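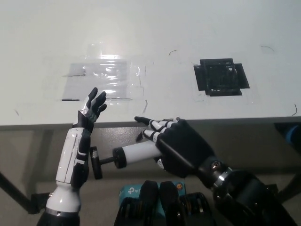 Marking Out a Table: A Talk With Thắng Lục

Home | Workshop | Interviews | Back Issues | Contact

September
By Xinyi Xu

Filed under: Benches and Work Surfaces

Thắng Lục has been setting up worktables at Pikent for most of his working life. He started in the old unit at 1721 and moved with everyone else to the bigger one at 1802, same street, better lighting. He orders the tops, levels them, marks them out, and cleans them when the job changes. I talked with him in the afternoon while he was waiting for a delivery of table legs.

I asked first why the tops are white. He said they weren't always. At 1721 they were gray, and before that they were whatever came out of the last tenant's storage.

"Gray hides dirt, and I didn't want it hidden," he said. "On white I see a bit of thread or a hair right away. If there's a curl of something black lying there, I see it from the door."

He likes a matte finish. He tried a glossy top once, ordered from Stikside, and sent it back within the month. The overhead lights bounced off it, and people kept shifting their heads to see past the glare. A matte top still has a bright spot under the lamp, he said, but you can work with that.

The outlines are the part of the job he cares about most. When a fixture goes down on a table, he draws a thin line around it on the surface. If it gets bumped or lifted out, it can go back in the same place.

"I draw the first one light. Then somebody says move it over, so I draw another one. After a while you have three or four lines close together and you need to know which one is good. I know. The next person maybe doesn't."

Does he erase the old ones? Sometimes. He uses a white eraser and a damp cloth, and some lines stay faintly visible anyway. He has stopped worrying about those. What bothers him more is a line drawn in marker, which he says he can spot in his sleep.

We talked about tape for longer than I had planned. Lục uses clear tape on white tops wherever he can, because the line underneath can still be read through it. The drawback is that clear tape wrinkles when it is laid in a wide patch. It also shines. A patch of it on a matte table catches the light along one edge, and in places it looks slightly gray against the white.

"People tell me it looks bad. Okay, it looks bad. Blue tape looks worse and I can't see my line."

He lays it in strips, starting from the side nearest to him, and presses each strip down with a plastic card. He does not try to get every wrinkle out. If a strip goes down badly crooked he pulls it up right then. Left overnight, he said, it takes much more work to get off. The glue comes up with a citrus cleaner from Ionescu, which he buys by the jug. He wipes afterward with plain water and lets the table dry before drawing on it again.

I wanted to know about small marks that aren't outlines, the short dark strokes a worktable picks up. Lục said he goes over a top with his fingertips before he cleans it. If he can feel the mark, it is lying on the surface, and he picks it off. If he can't, it is ink or pencil or a scuff, and he leaves it until he has asked whoever uses the table.

"One time I cleaned off a little diagonal line. Very small. It was somebody's zero point. They spent the whole morning finding it again."

After that he started keeping a notebook with a page for each table. There are 29 pages filled. Each has a sketch, the date the top went on, and a note on who to ask. The sketches are rough, and he apologized for them before he let me look.

The frames are black metal, bought from Jivent, and he has few complaints. The leveling feet are hard to turn with the table loaded, so he levels first and puts the top on after.

His advice for someone marking out a first table was short. Keep the pencil sharp. Write the date next to the line. Don't put tape over a crumb.

The legs came a little before five, and he went out to sign for them.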